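Lustham Workroom: Table Setter and Packer, Part Time

Ref. 148
Posted 19 September 2024

Lustham prepares and resets work tables for household goods trials run by Nowicki and Urow. We are looking for one person to join the workroom on Flunetti Street. The post starts in January and is fixed term, with an option to extend.

Duties

Clear the table at the end of each session and return every item to its labeled shelf.
Set out the next group of items from the printed layout sheet.
Wipe down the tabletop and report scratches, dents or loose joints.
Pack finished sets for return. A full set may weigh more than 5 kg.
Keep the stock list current. It now has 953 entries, mostly kitchenware, small boxes and folded textiles.

Requirements

Able to stand for most of a shift and to lift packed sets to shelf height.
Accurate written records in English.
Previous work in a stockroom, kitchen or packing line is useful but not required. Training is given during the first week.

Hours and pay

Shifts are mornings only, four days a week. Pay is by the hour, at the packer grade, with paid breaks. A payment of 500 is made on completion of the full term. Travel costs are not covered.

The workplace

The post is based at a light-brown wooden table in a room with an olive-green wall. Cables run along the back of the table, so items are set out and collected from the front edge only.
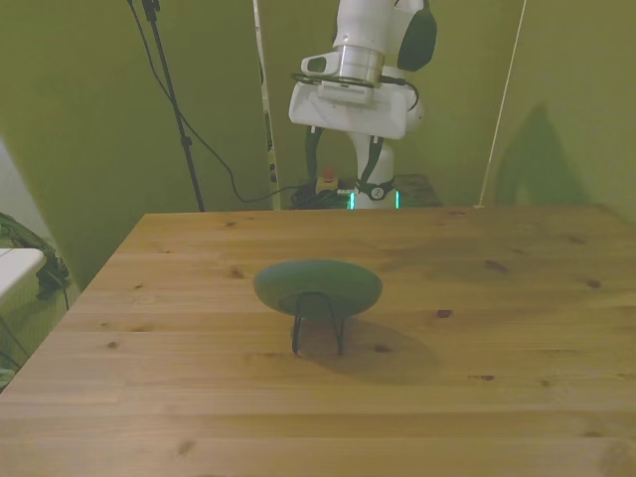

How to apply

Send a one-page summary of your work history and the name of one reference to Wiesława Kaczorowski, Workroom Office, Lustham. Quote the reference number. Applicants on the short list will be asked to complete a paid trial shift, which consists of one table reset and one packed set.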